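Home Stories Archive Submit About

We use cookies to remember you. Accept | Manage

The Giltcombe Inheritance

When Aunt Gundberg died she left Kirsty Tipoki 2000 dollars, a parrot called Barbu, and the job of telling the Watis cousins they were getting neither. Kirsty took the money first, on principle, and put off the rest until January.

The parrot knew 26 words. Most of them were about the Watis cousins.

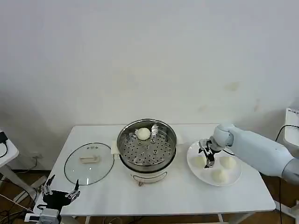 SHORT FICTION

"He's lovely," said the older cousin, who had driven in from Giltcombe to look sad in person. "Did she ever mention us?"

"Cheapskates," said Barbu.

Kirsty put a cloth over the cage. The younger cousin asked whether the house was spoken for, and whether the piano was, and whether a person might use the bathroom. He was gone a long time - long enough to have measured it.

"Thieves," said the cloth.

They stayed for two pots of tea and left with the hall mirror, which they said had always been promised.

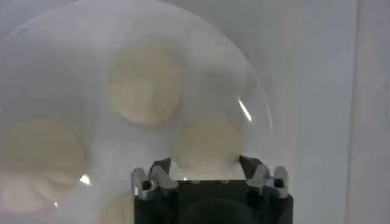 Did the cousins ever bring the mirror back? Only after Kirsty mailed them a bill for 1309 dollars, marked "parrot, speech therapy."

It came wrapped in a beach towel, with a note hoping there were no hard feelings. Kirsty read it out loud to the cage. Barbu thought it over, walked the length of his perch, and said a twenty-seventh word, which she had to look up.

Get a new story every month. Enter your email.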